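About Griline

Griline is a small website about phone software: updates, custom ROMs, recovery tools, and all the odd little settings that live three menus deep. We love this stuff! If your phone is a few years old and the manufacturer has moved on, you're the person we write for.

Ekow Atinga started the site one December, after getting an old Navix handset running again with a ROM he'd pieced together from forum posts (plus a lot of coffee). He wrote up the steps so he wouldn't forget them, people began sending in questions, and the page grew from there. Belmiro Gouveia joined soon after and now runs our device library, which covers 105 models from Navix, Antwi and a handful of smaller makers.

We have 260 guides on the site today. Each one gets tested on a real phone by two of us before it goes up, and we list the build number we used at the top so you can check it against yours. If a guide needs an unlocked bootloader, or will wipe your data, we say so in the first line. Please back up anyway!

Our own project is Porkora, a free backup tool that saves your apps, messages and settings before you flash anything. Version 3 is out now, and it finally handles dual-SIM phones properly, which readers had been asking for since the very first release. Belmiro is still working on the tablet layout.

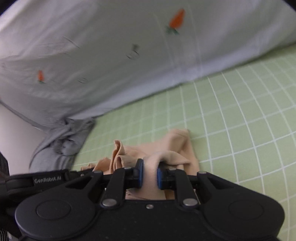
Blue grip pads on a black GenRobot.AI gripper

We're always happy to hear from readers. Found a mistake in a guide? Got an old Antwi in a drawer that we haven't covered yet? Use the contact form and include your model number and current build. Ekow reads the mail in the morning, usually before 9, and answers as much of it as he can.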